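Brunton Housing Trust to replace kitchens and bathrooms in 413 homes

4/1/22

Brunton Housing Trust has signed a contract with Bastell to replace kitchens and bathrooms in 413 of its rented homes. Work starts on the Jilora estate this spring and will move to the streets north of the railway line once the estate is finished.

The contract is the largest single repair and improvement job the trust has let. It covers the design, supply and fitting of new kitchens, the replacement of baths, basins and toilets, and any rewiring or plaster repair needed in the same rooms. It doesn't cover windows, roofs or heating, which are dealt with under separate arrangements.

The trust owns 1372 homes in and near Brunton. Most of the homes in this programme were built in two phases by the former council and have kitchens that are past the age at which the trust would normally replace them. Homes where a kitchen or bathroom was renewed under the earlier programme have been left out, as have homes that are due to be remodelled.

How homes were chosen

Homes were put on the list using the trust's stock condition survey. Surveyors looked at the age and state of the units, the layout of the room, the number of electrical sockets and any record of damp or leaks. Repair records were then checked against the survey. Where a home had been the subject of repeated call-outs for the same fault, it was moved up the list.

Of the homes in the programme, 202 will have both a kitchen and a bathroom fitted. The others will have one or the other. Tenants will be told by letter which work is planned for their home. Anyone who believes their home has been left off by mistake can ask for a visit from a surveyor, and the trust will give its answer in writing.

Tenants who don't want the work done may refuse it, except where there is a safety problem. A home that is refused will be offered the work again when it next becomes empty or when the tenant asks, subject to the budget for that year.

What tenants can choose

Each tenant having a new kitchen will be able to choose the colour of the doors, the worktop, the wall tiles and the floor covering from a set range. There are 6 door colours. Handles come in two types, one of which is a wide bar handle that is easier to grip. Samples will be brought to the home at the first visit, and a full set will be on show at the trust's office in Usa Street during opening hours.

Bathrooms will be white, with a choice of tile and floor covering. Tenants who have difficulty using a bath can ask for a level-access shower. A request of this kind needs an assessment by an occupational therapist, and tenants are advised to tell the trust early so that the assessment can be done before the fitting date is set.

The layout of each kitchen will be drawn up by Bastell's designer after the room has been measured. Space will be left for a cooker, a fridge freezer and a washing machine. Where there is room, space can also be left for a tumble dryer or a dishwasher, though this will mean fewer cupboards. The tenant will be asked to sign the plan before any units are ordered.

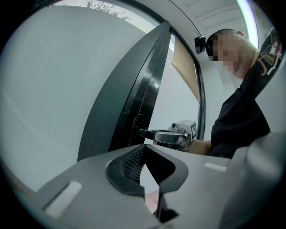 Issue 14, page 3

Tenants' own appliances will be disconnected and reconnected by the contractor. Gas cookers will be tested by a registered engineer before they are used again. The trust can't move or store freezers, and tenants should run down the contents before the start date.

How long the work will take

A kitchen is expected to take eight working days and a bathroom five. Where both are being done, the bathroom will be fitted first. Water will be turned off for short periods during the day and turned back on before the fitters leave. No household will be left overnight without a working toilet.

Fitters will work between 8am and 5pm and will not work at weekends or on bank holidays. All staff will carry a card with their name and photograph. Tenants are asked to check the card before letting anyone in and to ring the trust if they are in any doubt.

Tenants will need to empty their cupboards and clear the worktops before work begins. Boxes will be delivered the week before. Help with packing and lifting is available to older and disabled tenants and to anyone else who would find it hard to manage, and should be asked for at the first visit. Floor coverings already in the room will be taken up and thrown away unless the tenant has asked to keep them.

Some of the older homes may have asbestos in floor tiles, in textured ceilings or behind bath panels. A survey will be done in every home before work starts. If material has to be removed, this will be done by a licensed firm and tenants will be told in advance if they need to be out of the house while it takes place.

Decoration

New plaster and bare walls will be given one coat of white emulsion. Tenants will also receive a decoration voucher, which can be used for paint and materials for the room where the work was done. Vouchers will be sent out after the final inspection and can't be exchanged for cash.

Tenants who have put in their own kitchen or bathroom with the trust's permission may keep it if it meets the current standard. If they would prefer a new one, the old units will be theirs to keep, but they will have to arrange to take them away before the fitters arrive.

Rent and cost

Rents will not go up as a result of the work. The programme is being paid for out of the trust's planned maintenance budget and a loan agreed last November. Leaseholders in blocks on the Jilora estate will not be charged, as no work is being done to shared parts of the buildings.

The contract was awarded after an open tender. Bids were marked on price and quality, with the quality score covering workmanship, safety, the handling of complaints and the way the firm deals with people in their homes. A group of tenants took part in scoring the last two items and visited homes where the bidders had recently finished similar work.

Bastell will open a site office in the car park behind the Jilora shops. Eight parking spaces will be lost while it is there. Deliveries will come in by the lower road to keep lorries away from the school entrance, and there will be no deliveries at school opening and closing times. Waste will be taken away daily, and skips will not be left in the road overnight.

The firm has agreed to take on four apprentices for the length of the contract, two in joinery, one in plumbing and one in electrical work. The places are open to anyone living in the Brunton area and will be advertised at the trust's office and on its website. Applicants don't need to be tenants.

Inspection and complaints

Every home will be inspected by a member of the trust's own staff when the work is complete. The tenant will be asked to be present and to point out anything that isn't right. Faults will be listed and put right within ten working days, or within 24 hours if they affect water, electricity or security. The work is guaranteed for one year, after which repairs will be reported in the normal way.

Complaints about the work should be made first to the tenant liaison officer at the site office. If they are not settled there, they will be handled under the trust's usual complaints procedure, a copy of which can be had from the office or by post.

Letters will go out in batches, street by street, six weeks before work is due to start. Tenants who have not had a letter don't need to do anything. The order of streets for the first year will be put up in the Usa Street office and in the entrance halls of the Jilora blocks, and may change if materials are delayed.

Two drop-in sessions will be held in the Jilora community room before the first homes are started. Designers from Bastell will be there with samples and drawings, and staff from the trust will be able to tell tenants whether their home is on the list. Dates will be given on posters and in the next rent statement.

Notes for editors

Brunton Housing Trust is a not-for-profit landlord. It provides homes for rent to families, single people and older people, and runs two sheltered schemes.

Bastell is a building and maintenance contractor working for councils, housing associations and schools.

Requests for further details, or for large print and audio copies of this release, should be made to the communications team at Brunton Housing Trust, Usa Street, Brunton.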